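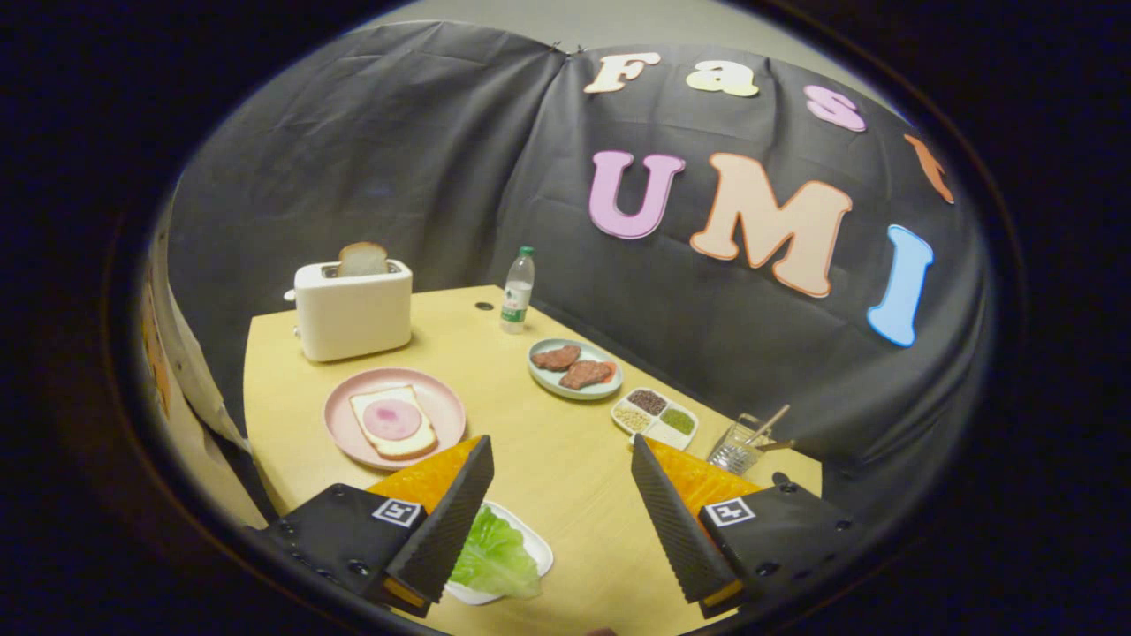
Lettuce on a white plate

Minutes of the meeting of the Pinda Community Garden, February

Present: 4 members of the board and the delegates of the plots. The meeting was opened at 6:30 in the evening.

1. Minutes of the last meeting
Approved with one correction: the new hose was bought for the Darko side, not for the Skarix side.

2. Water
The bill for the winter is 336 dollars. It is higher than last year. The reason is not known yet. The board will ask the water company to check the meter. Members are asked to close the taps fully when they leave.

3. Money
In the account there are 3,000 dollars. From this, 543 dollars are reserved for compost. The offer from Cillico was read and accepted, with delivery on a Wednesday before noon.

4. Spring seeds
It was discussed if lettuce should be sown in the shared beds again. Two delegates prefer spinach. Decided: lettuce in the first bed, spinach in the second. Peas are postponed to the next meeting.

5. Gate
The lock at the Skarix gate is difficult to open. It will be changed, and every plot receives one key. A second key must be paid by the member.

6. Other matters
The wheelbarrow is still missing.

The meeting was closed at 7:50.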